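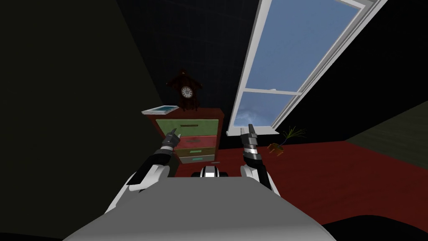
Drovton Rehearse 3, reviewed after one winter of use
Bleddyn Meredith, 21 Apr 2022

Drovton Rehearse is a desktop simulator for planning two-arm robot work in furnished rooms. We license it at Starach, where the service floor prepares rental apartments between tenants: drawers checked, windows opened and closed, surfaces cleared. The two-arm units took over part of that checking in December. This review covers the software and what it did to the working day of the people who plan the jobs. I don't cover the hardware.

Installation

The installer took 151 minutes on a standard office workstation, most of it spent unpacking room assets. Licensing is per seat, tied to the machine. Moving a seat means a support ticket, and ours was answered the next morning. The software runs without a network connection once activated.

Room building

Rooms are assembled from a parts library. Drawer fronts can be colored individually, and we use that on the test dresser so that a planner can say "olive drawer" over a headset and be understood. Loose objects such as a clock or a tray can be set on top of furniture and given mass. The library is thin on kitchens. Hazem Filali ended up modeling two sinks himself, and the import tool rejected the first one for having an open edge without saying which edge.

Surfaces render flat and plain. This matters less than I expected for reach planning. It matters a good deal for anything that depends on glare or reflections, and we don't use the package for that.

Views

Each job can be reviewed from the torso or from a gripper. The torso view is the default, and the camera tilt is carried over from the job file. A steep tilt makes a room lean hard enough to confuse new planners. There is a leveling option, three menus down, and it resets when the job is reloaded.

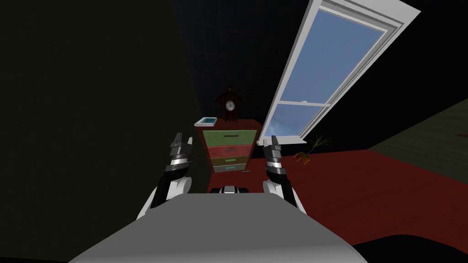
Torso view, dresser room. Both grippers raised, window to the right.

Stepping through a job in this view is good for seeing which arm is nearer to a handle and whether the other one has been parked somewhere sensible. It is poor for judging depth. Jolanta Grabowska, our senior planner, now signs off on drawer approaches only after going through the gripper view as well, and I have made that the rule for all seats.

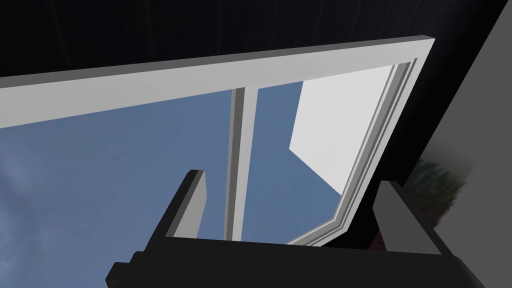
Window jobs take the longest to plan. The contact model treats a sash as a rigid body on an ideal track, so a plan that clears every check in the simulator can still be wrong for an old building with paint in the channel. We add a manual force limit to every window step. Rehearse allows this, but the value has to be typed in for each step, with no way to apply it to a group.

Effect on the job

Before the units arrived, a checker walked the apartment with a form. Two of our checkers retrained as planners, Pornthip Kaewkla among them, and their work is now mostly seated. They report less knee and shoulder strain and more eye strain. Pornthip's objection is a different one: a checker on foot noticed damp, smells and loose flooring without being told to look, and a plan holds only what somebody put in it. We have kept one walk-through per apartment for that reason, and it stays on the schedule.

Pay grades were adjusted upward for planners. Shift length stayed the same. The job library stands at 273 saved plans, and keeping it tidy has become a task of its own — the built-in search matches file names only.

Compared with Hauser

We trialed the Hauser package first. It has the better search and a cleaner import tool. Its two-arm support was an add-on at the time, and the arms could not be planned on a shared timeline. For single-arm work I would look at Hauser again.

Verdict

Recommended for reach and sequence planning with two arms, provided there is an experienced checker in the room when plans are written. Not recommended for contact-heavy steps without a physical trial. Error 509 on export means the target folder is read-only; the manual lists it as a license fault.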